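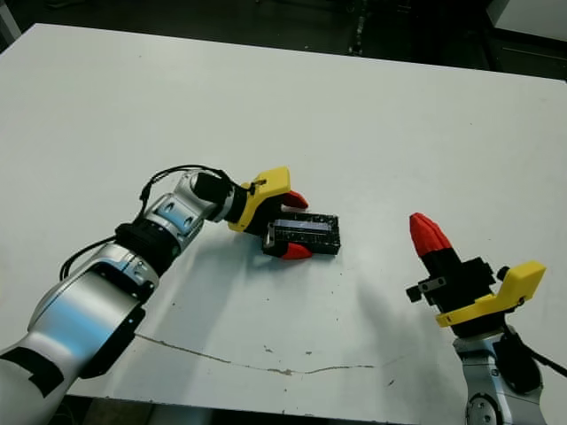 Figure 3. The two-arm station in Drenmont, seen from the head camera. The left gripper holds a flat black device between its red fingertips while the fingertips of the right gripper are closed and hold nothing.

4. Gathering the Demonstrations

4.1 Setup and operators

We should say at the outset that most of the time in this project went into collecting examples, and comparatively little of it into training. The reader who has done this kind of work will not be surprised, but we would like to give the collection its fair share of pages anyway, because the choices made at the table turned out to matter a great deal for the results in Section 6. All demonstrations were recorded at our Drenmont site on a pair of arms driven by teleoperation, with the operator sitting to one side and watching both the table and a live view from the head camera (Figure 3). We kept the tabletop plain and never refinished it between sessions, so the small marks and specks that come with daily use are present in the training data too.

The operators were five members of our own group and two visitors from the Plivthorpe lab, who kindly stayed on a good deal longer than they had promised. Each new operator practiced until they could finish ten handovers in a row without a drop, and only then did we begin to keep their recordings. Some reached that point in an afternoon, while others needed most of a week — and we are glad we waited for them, as two of the slowest starters went on to give us our smoothest motions.

4.2 The handover task

The task is easy to state. One arm picks up a boxy device and carries it toward the middle of the table, the other arm takes it by the free end, and the first arm lets go. Either arm may begin. We asked operators to leave the receiving gripper closed until the giving arm had come to rest, a habit first suggested by Dirceu Leite during our pilot sessions in January. Before that, people opened the receiving gripper whenever they liked, and the learned policy picked up the same loose timing, often opening and closing several times on the way in. With the rule in place, the moment of opening became a clear signal that the handover was about to start.

We did not tell operators which path to follow or how fast to go. It was tempting to do so, and we went back and forth on it for longer than we care to admit, but a first set of 100 scripted demonstrations gave a policy that failed as soon as the device was turned a little from its usual angle. The freer recordings look untidy when plotted together, yet they cover far more of the table.

4.3 Selection and labeling

In all we recorded 1000 demonstrations under the final rules. Of these, 71 were set aside for dropped frames or gaps in the joint readings, and the rest were passed to the labeling tool, Bandex, which marks the start and end of each grasp from the finger positions. A person then checked the marks by eye and moved them where needed. We had hoped to skip this step, but 316 demonstrations needed at least one correction, mostly where a finger had brushed the device before the real grasp.

Clumsy but successful attempts were kept. An operator who missed the first grasp, backed off and tried again was showing the policy how to recover, and we wanted plenty of that. The comparison with the Kushnir baseline in Section 6 uses the same selected set for both methods.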